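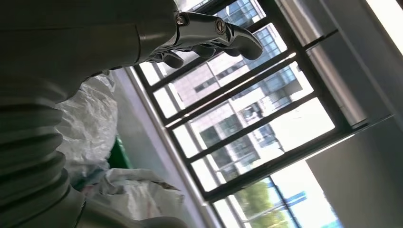 What should I do with empty sacks?

Shake them out, fold them and put them on the pile for their kind. Woven with woven, thin plastic with thin plastic. We have been mixing the two since February and it has to stop, the Flomach truck won't take mixed bundles any more.

Quick version for anyone reading this on the way in:

Woven sacks - shake outside, not by the window please. Fold in half, then half again. Bundles of 20, tied both ways. Any printing is fine, faded printing also fine. A hole smaller than your fist is fine. Bigger than that goes in the rag bin.

Thin clear or cloudy bags - these get squashed down into one big bag and the neck tied off. No need to fold. Do get the air out tho, last pickup was mostly air and we paid for the space.

Paper sacks - separate, flat, by the back door at Domedus. Not in with the plastic, not even one.

String and ties come off. Labels can stay on. Stapled tags cannot, somebody's hand got it last time and it bled a good deal.

Wet sacks get hung up overnight before they go anywhere near a bundle. There is a line across the wash room at Borbély for this. If the line is full, over the rail. Please dont fold them damp "just for now". The bottom of the February pile had gone black and we lost the whole lot.

Numbers, as several people asked. Last pickup was 2,000 woven sacks, best so far. 13 bundles came back. Of those, most were short or had thin bags stuffed in the middle, and a couple smelled strongly of fish meal. Rinse those ones. Really rinse.

Want sacks to keep? Help yourself from the returned bundles, they are on the low shelf at Borbély, left of the sink. Good for potatoes, leaves, kindling, storing other sacks. Not for food that touches the sack, we don't know what was in most of them. 5 each to start with so they go round. If there are still some left after the next pickup take what you like.

Trivodent have asked for the small woven ones for their sandbag wall. Small means no higher than your knee when stood up. Start a separate stack for these, same shelf, right hand end. They don't mind holes as they double them up. They do mind handles, so snip those off.

Still needed: twine, the thick kind. Scissors that cut. The good pair went missing again and the orange ones only chew.

Next pickup is early, truck at the gate at 7 am, so bundles down the night before and out of the rain. Under the lean-to is best. If you can't get yours there leave them inside the side door with a note on top and they will get carried over.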